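Jolosent Wrestling Newsletter
Posted Jun 7, 2018

LARNTON CARD TAKES SHAPE, TAG TITLES UP IN THE AIR

Quick one this week, typing this between a shift and a train. Lots to get through.

Main event for the Larnton show is official. The Hanano Brothers get their rematch for the Jolosent tag belts, two out of three falls, no time limit. Announced at the end of last weekend's taping by the ring announcer with the house lights already coming up, so half the building missed it. People were in the parking lot. I was at the merch table and only caught the words "two out of three" and a big pop from the front rows.

For anybody who skipped the May shows: the Hananos dropped the belts in the closing minutes of a match they had won twice over. Ref was down, champ's foot was on the rope, the whole menu. They'd held them for 126 days, which is the longest run that title has had since the promotion moved out of the armory. I thought the switch was too early. Still do. The challengers were hot, fine, but you had a team drawing people from two counties over and you took the belts off them on a show with no video crew.

So the rematch makes sense. Two out of three is a good call too, the older Hanano works best long and the champs have yet to go past 20 on this level. My guess is a split of the first two falls and something cheap in the third. If they do another ref bump I will scream.

Also added to the card:

Women's contender match, six-way elimination. Was going to be a four-way up until the taping, two more names put in after the tryout camp. Both deserve it. One of them has the best dropkick in the territory right now and I don't think it's close.

Abdel Rahman Cup first round, four matches. Brackets below when I get them. The Cup was moved from the fall to June this year and I like it better here, fall is crowded and the winner always got lost behind the holiday show. Winner gets a singles title shot any time before New Years. Last year's winner waited so long to cash in that the crowd was chanting at him to do it in the middle of other people's matches. Fun the first time.

Heavyweight champ in a non-title match, opponent to be named. I've heard two names and one of them would be a pretty big deal for a building that size. Not printing it, got burned in the spring doing that and the guy ended up booked three states away. 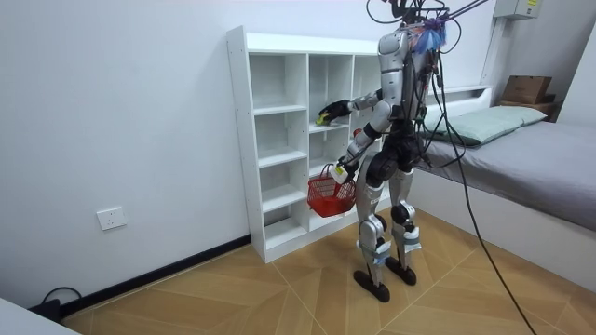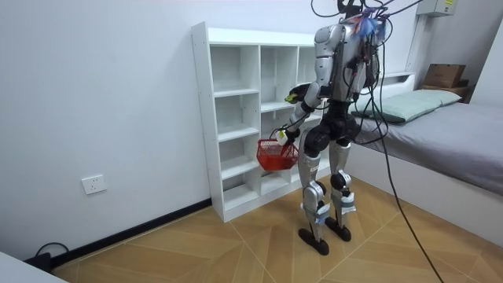
Injury stuff. The junior champ has been off since the cage match with a bad shoulder, and the word backstage is he's looking at seven more weeks. They have not stripped him. The plan as I understand it is an interim belt, and you all know how I feel about interim belts. Either he's the champion or he isn't. You end up with a unification match where the fans have to be told who to be mad at. If they want something for the juniors to do while he's out just run a gauntlet and give the winner first crack when he's back. Easy.

The big guy from the Saturday dark match is ok by the way, several of you wrote in. He got his bell rung on that apron spot and walked to the back on his own. He was posting about tacos by midnight. No word on when he's cleared so he is not on the Larnton card.

Attendance. Last taping was over 400 paid, best number of the year so far, and I'd bet the walk-up was hurt by the rain. Balcony was open for the first time since winter. Sound up there is terrible, you get the music and none of the promos, so if you care about the talking buy floor. The concession line was also a mess, one register going all night and they ran out of buns before the semi main.

Show quality was up and down. Opener was great, ten minutes of fast clean work and the right guy went over. Second match died, sorry, headlocks in front of a crowd that just got done screaming isn't going to get it. The street fight picked everbody back up. There was a spot with a ladder bridged from the apron to the rail that I did not enjoy watching from ten feet away and would like to never see again, though the finish off of it was smart. And the promo before intermission went so long the ring crew came out and started tightening ropes behind him.

Couple of people asked why there was no interview in the last issue. Scheduling. I have one recorded with one half of the tag champs, it needs to be typed up and my typing is what you see here. Next issue or the one after.

Mailbag is backed up too. Most of it is about the new entrance music for the Hananos and the vote is running heavily for the old song. I agree with you. The new one has no hook, it just kind of starts and by the time the drums come in they're already in the ring. The old one you knew in two notes.

Ticket info for Larnton. Doors at 6, bell at 7. Ringside is close to gone, general admission is fine if you get there for doors. Kids under 4 get in free on a lap. Parking behind the building is for talent and crew only and they were towing last time, use the lot across the street and bring cash for the attendant. Meet and greet is before the show this time and not at intermission, so if you've got something you want signed don't roll in at bell time.

Results go up the same night if the wifi in that place holds, otherwise next morning. Cup brackets get their own email as soon as they're sent over. Any corrections, hit reply, I read all of them even when I dont answer.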